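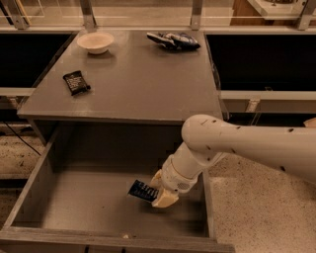

Bo-ram Gil thinks we should stop tuning the finger pads and look at the wrist camera delay first, and she said so twice at the Monday meeting. Her point is that the old pads only look bad when the arm closes late. I don't fully agree, but I moved her test up so we have numbers before we order anything.

Setup, Monday, from 2:15 pm

Desk and drawer station, drawer all the way out. Two-finger gripper, cream fingers. Task is bar into drawer, release, retract. Chip bag and bowl left on the desktop as clutter, same as last time. Controller is the Jukport box with the April firmware. Speed limit unchanged.

Pads compared: the Plindov soft pads and the Zusimberg ribbed ones. 106 tries with each, same start poses, Laiba running the resets.

Plindov: 89 good placements. Most of the misses were at the pick. The wrapper folds at the end seal and the fingers close on film with no bar behind it. Twice the bar went in but stuck to a pad on release.

Zusimberg: 50 good. The ribs catch the seal and turn the bar, and then it hits the front panel of the drawer on the way down. Américo lowered the grip force for the last part of the run and got more drops in the air, so I put it back.

Delay test: added lag on the wrist camera in steps, Plindov pads only. Misses at the pick went up with the second step. So Bo-ram has a case, at least for the pick. No effect on release that I could see.

Elbow gets close to the right side of the desk when the target is deep in the drawer. Dae-han is going to try a different approach angle and leave the drawer pose alone.

Still to do:
Swap the camera cable for the short Vakulenko one and repeat the delay test.
Check pad wear. The Plindov sheet says 3,000 cycles and I have not been logging them.
Rerun Zusimberg with the bar turned lengthwise.
Ask Chukwuemeka for the log script, mine drops the last try in every file.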